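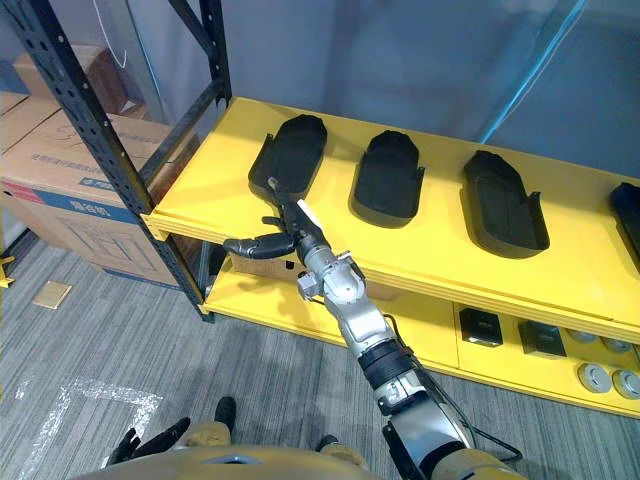
Words by Hattie Cropwell

The time printed on a cinema ticket should be the time the film starts. I have been going to the pictures in Stendurton since I was at school and I have never held a ticket that meant what it said.

In March I went to see Purkunum on its opening night. The ticket said 7.30. The lights went down on time, and then we had adverts for cars, a bank, a phone company and a different car. After that came the trailers, one of them for a film already showing next door. Purkunum began at eight o'clock. It is a long film, and the last bus had gone by the time the credits finished.

I don't object to adverts as such. The Stendurton screen has 300 seats and on most evenings it fills very few of them, so I understand that the money has to come from somewhere. Ticket prices would go up without the car people, and I would sooner sit through them than pay more. My complaint is about being given the wrong time.

The usual reply is that everybody knows to turn up late. Regulars do. But if everybody knows, the adverts are playing to an empty room and the advertisers ought to be cross. What happens in practice is that half the audience comes in during the first scene, using their phones as torches and asking each other which row is which. The opening of Purkunum has almost no dialogue in it. I heard most of a conversation about parking.

It matters more for some people than others. Anyone paying a babysitter by the hour is paying for the adverts twice. Anyone who finds it hard to sit for long has used up 30 minutes before the story has begun. My mother stopped going to evening showings for this reason, and she was buying a ticket most weeks.

Cinema owners like to blame streaming for their empty seats. I pay for Zuvby at home, and the choice is poor and the search is worse, but when I press play the film plays. I still think Purkunum was better on a big screen with a proper sound system. I am less sure I would make the same trip for something smaller.

The remedy is cheap. Print 2 times on the ticket, one for doors and adverts and one for the film. The Iyamu, over the river, already does this on its website, and keeps the trailers to 10 minutes. I went there last month to see a fairly ordinary thriller. People were in their seats with their coats off when it began, and I was home before eleven.

I have written to the Stendurton manager suggesting the same. The reply thanked me for my feedback and included a voucher for popcorn.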